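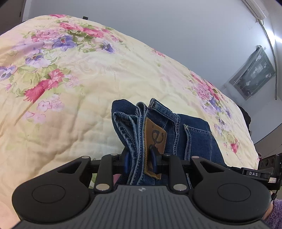 Home | Mending | Laundry | Wardrobe | About | Contact

How to hem jeans and keep the original hem

Monday, September 14, 2026

Jeans are sold in two lengths, too long and much too long. I'm 157 centimetres in thick socks, and for most of my adult life I rolled my cuffs and told people it was a look.

The usual fix is to cut the leg, fold the raw edge and sew a new hem. It works, but you lose the faded, ropey edge the factory put there, and the result has the crispness of a school uniform. The method below keeps the factory hem and hides the extra length behind it. Tailors call it a Euro hem or an original hem and charge accordingly. The shop near me in Stoston wanted $31 a pair, and I own a sewing machine that was doing nothing except holding up a fern.

What you need

A sewing machine, any age, so long as it will go through four layers of denim without weeping. A jeans needle, size 100/16. Thread that matches the denim (the gold topstitching thread stays where it is, you aren't replacing it). Pins or clips, chalk, a tape measure, an iron, sharp scissors. A zipper foot if you have one.

Wash first

Wash and dry the jeans the way you'll wash and dry them for the rest of their life. If that means the dryer, use the dryer. Cotton denim shrinks, mostly in length, and I once hemmed an unwashed pair so precisely that by October they were pedal pushers.

Measure

Put the jeans on with the shoes you'll wear most. Fold one cuff up on the outside until the length looks right, then walk to the kitchen and back. Sit down. Stand up again. Get somebody else to look at the back, where you can't see without bending over and changing everything.

Now measure the fold. Say you want to lose six centimetres. Turn the cuff up so that the distance from the bottom of the factory hem's stitching to the fold is half of that, so three. Do not include the hem itself in your three centimetres. Everyone includes it the first time, me included, and my left leg still shows it.

Pin at the side seams first, lining up the seams of the cuff with the seams of the leg, then fill in between. Most legs taper, so the cuff will be slightly narrower than the part you're pinning it to. Ease it along and swear quietly.

Sew

Take off the extension table if your machine has one and slide the leg over the free arm. Stitch right beside the factory hem, as close as you can get without climbing onto it. The zipper foot helps. Set the stitch length to 3.

At the side seams, slow right down and turn the wheel by hand. There's enough denim stacked up in there to stop a truck. If the foot tips back like a startled horse, put a folded scrap of denim behind it to level things out. Some people hit the seams with a hammer beforehand. I have done this on the back step at ten at night, and it does soften them, and the neighbours have been polite.

Turn and press

Flip the hem down and push the extra fabric up inside the leg. Press with a lot of steam, right on the new seam, until it lies flat. From the outside you should see the old hem with a thin line above it – it could pass for a wrinkle if nobody kneels.

Try them on before you touch the scissors. If they're right, and the loop of fabric inside is more than two centimetres or so deep, trim it down to one and zigzag or overlock the raw edge. If the jeans belong to a kid, leave it all in and tack it up at the side seams by hand. You can let them down again next year in 13 minutes with a seam ripper.

When not to bother

Wide flares fight you the whole way, because the leg above is so much narrower than the hem. Very stretchy denim goes wavy under the foot. Take those to the tailor and pay the money.

Comments (3)

Kiều La: The hammer works! I put a tea towel over the seam first so it doesn't go shiny. Did three pairs on Saturday.

Marik: Included the hem in my measurement. Read the warning twice and still did it.

ninh_sews: Would this work on black jeans, or does the line show more?
Reply from the author: Less, if anything. Use black thread and a pressing cloth.

Contact | Copyright 2026 | Back to top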